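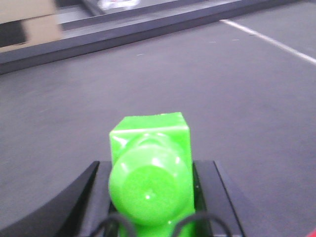

Tiempo de lectura: 6 min

El color en plástico inyectado: por qué dos lotes del mismo verde no casan

Llevo desde noviembre peleándome con un verde lima. El proyecto se llama Dilto y es un juego de piezas de construcción para niños pequeños, de tamaño grande, sin imanes y sin pintura. El color va en la masa. Eso simplifica la parte sanitaria y complica casi todo lo demás.

El problema, tal como llegó: dos bolsas de piezas, mismo molde, mismo polímero, mismo masterbatch según albarán. Puestas sobre la mesa junto a la ventana eran iguales. Bajo los tubos del almacén, una tiraba a amarillo y la otra se quedaba en un verde de hoja. El inyector, Brirora, sostenía que el lote estaba dentro de tolerancia. Tenía razón con los papeles en la mano, porque la tolerancia la habíamos escrito mal nosotros.

Qué se mide

El espacio CIELAB describe un color con tres coordenadas: L* para la claridad, a* para el eje verde-rojo y b* para el eje azul-amarillo. La diferencia entre dos muestras se resume en un único número, el Delta E. En su versión de 1976 es la distancia euclídea entre los dos puntos. El cálculo cabe en una línea y por eso sigue apareciendo en tantos pliegos.

La distancia euclídea supone que el espacio es perceptualmente uniforme. No lo es, y en los colores muy saturados se nota mucho. Un Delta E de 2 en un gris lo ve cualquiera. El mismo valor en un verde lima, si la diferencia cae en la dirección del croma, pasa inadvertido; si cae en la del tono, salta a la vista. CIEDE2000 corrige buena parte de esto con funciones de ponderación para claridad, croma y tono, más un término de rotación para la zona de los azules.

Nuestro pliego decía "Delta E menor que 2" y punto. No indicaba fórmula, iluminante, observador ni geometría. Con esa frase se puede aprobar casi cualquier cosa.

Metamerismo

La parte de los tubos del almacén tiene nombre. Dos muestras son metámeras cuando coinciden bajo un iluminante y dejan de coincidir bajo otro. Ocurre cuando sus curvas de reflectancia son distintas pero, integradas con el espectro de una luz concreta y con la respuesta del observador, dan los mismos valores triestímulo. Cambia la luz y la coincidencia se deshace.

En plásticos la causa habitual es una formulación distinta. Un verde lima puede hacerse con un verde de ftalocianina y un amarillo orgánico, o con el mismo verde y otro amarillo de curva parecida que ese mes estaba disponible. El colorista ajusta hasta clavar el patrón bajo D65 y entrega. Todo correcto bajo D65.

Pedí a Vira Skoryk, que lleva el laboratorio de Drosel, las curvas completas de las dos bolsas, en lugar del informe resumido. Se cruzaban tres veces en el visible. Dos curvas con el mismo juego de pigmentos casi nunca se cruzan así; suelen ir más o menos paralelas, desplazadas por la concentración. El fabricante del masterbatch confirmó después que había sustituido el amarillo. El código de producto era el mismo.

Brillo y geometría de medida

Otra fuente de discusiones. Un espectrofotómetro de esfera (d/8) puede trabajar con la componente especular incluida o excluida. Incluida, mide el color del material con bastante independencia del acabado. Excluida, se acerca más a lo que ve el ojo, y una superficie mate y otra brillante del mismo material darán valores diferentes. Un equipo 45/0 se comporta de forma parecida a la segunda opción.

En una pieza brillante el reflejo lava el color en las aristas y deja las caras en sombra más oscuras y aparentemente más saturadas. Quien compara a ojo tiende a fijarse en la cara iluminada de una pieza y en la cara en sombra de la otra -- lo he hecho yo mismo delante de un proveedor -- y concluye que hay diferencia de lote.

Para una forma con caras planas, la medida es fácil: se apoya el puerto del equipo y ya está. En superficies curvas o cóncavas el puerto no cierra bien, entra luz o se pierde, y la claridad sale falseada. Lo razonable es inyectar placas planas con el mismo material y medir ahí. Las placas se piden con el molde de ensayo, y hay que pedirlas por escrito, porque cuestan una parada de máquina.

El efecto del proceso

Con el mismo masterbatch también hay deriva. Lo que hemos visto en Dilto:

Temperatura de masa. Algunos amarillos orgánicos se degradan si el material se queda demasiado tiempo en el husillo. Las primeras inyectadas tras una parada salen más apagadas y hay que tirarlas. Brirora descartaba 24 piezas tras cada parada; lo hemos subido a 46 y la dispersión de b* ha bajado a la mitad.

Temperatura de molde. Un molde frío copia peor la superficie pulida y el brillo baja. El color del material es el mismo, pero el color percibido no.

Dosificación. Con alimentadores volumétricos el porcentaje de masterbatch depende del tamaño de la granza. Con gravimétricos el problema casi desaparece.

Espesor. Si el material no es del todo opaco, una zona fina deja pasar luz y se ve más clara que una maciza. Un poco más de dióxido de titanio lo arregla, a costa de empastar el color. En un verde lima se nota enseguida: pierde viveza y se va hacia el pistacho.

La última es la que más tiempo nos ha llevado. Ivan Didenko, que diseñó la geometría, quería conservar la saturación a toda costa. Yo quería opacidad. Acabamos con menos blanco y con una pared mínima mayor, lo que alargó el ciclo y encareció la pieza. Él sigue pensando que ganó la discusión.

Cómo ha quedado el pliego

Copio los puntos tal como están en la versión vigente, por si le sirven a alguien.

Fórmula: CIEDE2000, con kL, kC y kH igual a 1.
Iluminante principal: D65, observador de 10 grados.
Iluminantes secundarios: A y un fluorescente de triple banda, con límite propio para cada uno.
Geometría: d/8, componente especular incluida para color; brillo aparte, a 60 grados.
Muestra: placa plana inyectada en las condiciones de producción, medida pasadas unas horas, a temperatura ambiente. Hay pigmentos termocrómicos en grado leve y una placa recién salida del molde engaña.
Patrón: físico, guardado a oscuras, con fecha de caducidad. El patrón digital es la curva espectral, nunca los valores L*a*b* sueltos.
Cambios de formulación: notificación previa obligatoria, aunque el código no cambie.

El límite para D65 es 0,8. Para los secundarios, 1,2. Son valores apretados para este croma y Brirora protestó, pero los tres últimos lotes han entrado sin retoques.

Pendiente

Falta la estabilidad a la luz. Tengo placas en la cámara de xenón de Drosel y la primera lectura, a las 200 horas, da un desplazamiento pequeño en b*, hacia menos amarillo. Era de esperar. Quiero ver la siguiente, prevista a las 806 horas por un motivo administrativo que no merece párrafo.

Falta también decidir qué se hace con el stock antiguo. Mezclarlo con el nuevo en la misma caja es la peor opción, porque la comparación lado a lado es la prueba más exigente que existe y la hará un niño en la alfombra bajo una bombilla cálida. Venderlo en cajas completas del mismo lote me parece aceptable. En Chornovol, que lleva la distribución, prefieren no separar referencias. Les he mandado las curvas.

En la próxima entrada, si hay datos, el rojo. Los rojos tienen otro problema con la migración del pigmento y aún no he conseguido una medida repetible.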